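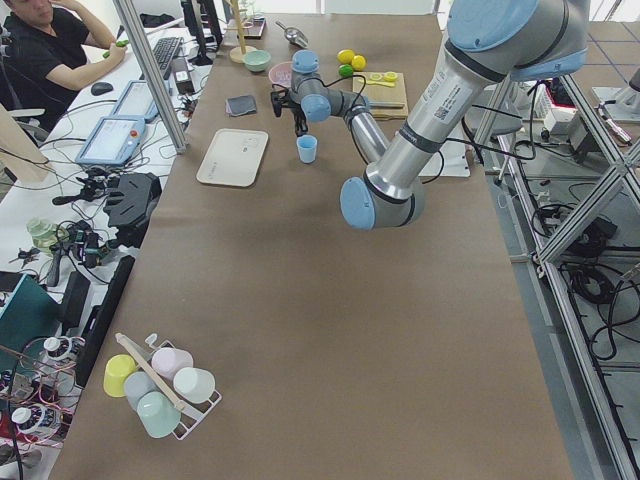

BRELTOSTON, March

By Verna Abernathy

Print this page | E-mail this story

The Wenine gauge stands 4 miles below the dam, in a concrete well with a steel door. Cirilo Orozco read it at six in the morning and wrote 985 in the book. The units were millimeters above datum. The previous entry, in Maureen Dunmore's handwriting, was also 985. So was the one before it.

He turned back a page. The river had stood at 985 for eleven days. It had rained on five of them.

The procedure for a stuck float is short. Close the intake valve, lift the float by its cable, release it, and record the return. Orozco did this. The float rose, dropped, and settled at 985. He flushed the intake pipe and got a clear flow. He checked the staff plate bolted to the pier outside, which has no moving parts, and the water touched it at 985.

He telephoned the district office. Amado Aquino answered.

"Wenine is reading flat," Orozco said.

"Instrument fault?"

"I tested the instrument."

"Then the river is flat."

"It rained on five days. Patwary came up 2 feet."

Patwary was the next station upstream. No tributary was diverted between the two, and no field there was large enough to take the difference. Aquino said he would send the discharge tables, and they came by the noon van. At a stage of 985 the table gave 2,658 cubic feet per second. Orozco rigged the current meter on the cableway and measured at twenty verticals, which took until four. He worked the sum twice in pencil. It came to 2,658.

Measured discharge does not agree with a table to the last digit. A difference of three percent is considered good. He wrote the number down and initialed it.

Dunmore had retired to a house in Distness at the end of the previous month. He drove there before dark. She was splitting kindling on the porch and did not stop.

"How long did it do this for you?" he asked.

"The first time, nine days. I was new – I wrote a report."

"What came of it?"

"They replaced the float."

"And then?"

"It went up on the tenth day, a quarter inch. I had the new float in by then, so they put it down to that." She set another piece on the block. "Did you initial the page?"

"Yes."

"Good. Go back at six."

He went back at six. It had rained in the night and the path was soft. He unlocked the steel door, waited for the float to stop moving, and opened the book to a clean line.

Last updated: March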